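Hats are harder than cups

Gimero, ground floor, just after lunch. Ratih Mangundap has a gripper in her hand and no robot anywhere near it. That's the whole idea. You carry the hand around, do the chore yourself, and the arm learns from the recording later. No joysticks, no headset.

Her outfit, Kornik, started with remote control. An operator sat at a desk and drove the arm through each job, start to finish. Good data, slow data. 462 usable demonstrations in the first month, and sore wrists to go with them. "We were paying people to be bad at picking up a spoon," she says.

So they switched to hand-helds. By 17 May 2025 the count was up to 1821, and teh people making them were mostly not engineers. Students, a retired tailor, whoever can spare an hour.

Now it's clothes. Hats first. A cup holds still and keeps its shape, a cap folds whichever way it wants. Grab the crown and it caves in. Grab the brim and the thing swings. Ratih has everybody do it there own way, fast or slow, left hand or right, then throws out the runs where the fingers jerk.

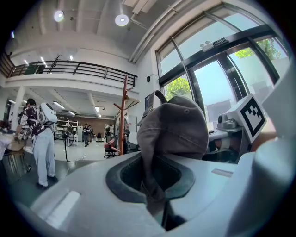 A gray baseball cap, brim down, with the gripper's marker cube beside it.

The markers matter more than they look. Black and white squares, and the software reads them to work out where the fingers are. Cover one with a sleeve and the take is gone. About 299 went that way in the first week of hats. Ratih kept them all anyway, in a folder called Skekden, after the street where she used to live.

Not everyone is sold. Navarrete, a rival shop two towns over, still swears by remote control. Their argument: a person's arm does things a robot's arm can't, so why teach it those? Fair point. Ratih shrugs at it. She tells new people to move like their elbow is in a cast, and most of them get it by the second try.

Target for hats is 900 clean takes. After that, gloves. She is not looking forward to gloves.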